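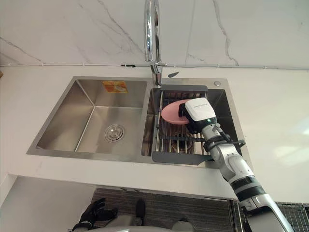
## Spüle und Küchenroboter: was nach einem Wasserschaden am Handgelenk zu beachten ist

Im Juni ist unser Arm beim Abräumen stehen geblieben. Der Teller saß noch im Greifer, am Bedienteil stand Fehler 457, und nach dem Neustart kam dieselbe Meldung wieder. Laut Handbuch bedeutet 457 »Kommunikation Handgelenk gestört«. In der Werkstatt Hetdale fand Larasati Krishnan Wasser im Stecker, direkt hinter dem Greifer. Es war am Kabelbündel entlanggelaufen.

Die Reparatur hat zwölf Tage gedauert. Folgendes machen wir seitdem anders.

### Wenn der Arm mit Geschirr stehen bleibt

- Zuerst Not-Halt drücken, dann den Netzstecker ziehen. Wasser zudrehen.
- Eine Hand unter den Teller legen, bevor der Greifer gelöst wird. Unser Modell hält auch stromlos fest, andere lassen sofort los.
- Den Arm nicht am Kabel wegziehen. Wenn er verschoben werden muss, am dicken Segment anfassen, zu zweit.
- Nicht mehrmals hintereinander neu starten. Wir haben es dreimal versucht. Frau Krishnan meint, dass der Stecker erst dabei richtig Schaden genommen hat.
- Fehlernummer aufschreiben. Nach dem Ausschalten ist sie bei uns weg.

### Kabel

Die Schlaufen am Handgelenk brauchen Spiel, sonst reißt es bei der Drehung am Stecker. Zu viel Spiel ist aber auch schlecht, dann hängen sie über den Beckenrand und nehmen Wasser mit. Wir binden das Bündel jetzt mit Klettband so, dass der tiefste Punkt der Schlaufe vor dem Stecker liegt und das Wasser dort abtropft. Keine Kabelbinder nehmen, die scheuern.

Dünne Leitungen hinten an der Wand mit Clips festmachen. Clips aus dem Baumarkt halten auf glatter Fläche nur, wenn vorher mit Spiritus entfettet wurde.

### Geschirr und Abtropfgitter

- Teller am Rand greifen lassen, nicht über die Mitte.
- Nasse Teller mit Spülmittelresten rutschen. Vorher klar abspülen.
- Das Gitter muss auf beiden Seiten des Beckens aufliegen. Kippelt es, Silikonstreifen unter die Griffe kleben.
- Greiferfinger abends mit einem feuchten Tuch abwischen und trocken nachreiben. Kein Scheuermittel, kein Backofenspray.

### Trocknen

Ist doch Wasser an den Stecker gekommen: Strom bleibt aus, Stecker trennen, offen liegen lassen, mindestens über Nacht. Ein Föhn mit 1800 Watt ist zu heiß, das Gehäuse verzieht sich. Kaltstufe geht. Reis bringt nichts.

Grüne Stellen an den Kontakten nicht abkratzen. Der Stecker muss dann getauscht werden.

### Offen

Die Schutzhülle von Ernora ist bestellt. Ob sie über die Schlaufen passt, muss sich noch zeigen.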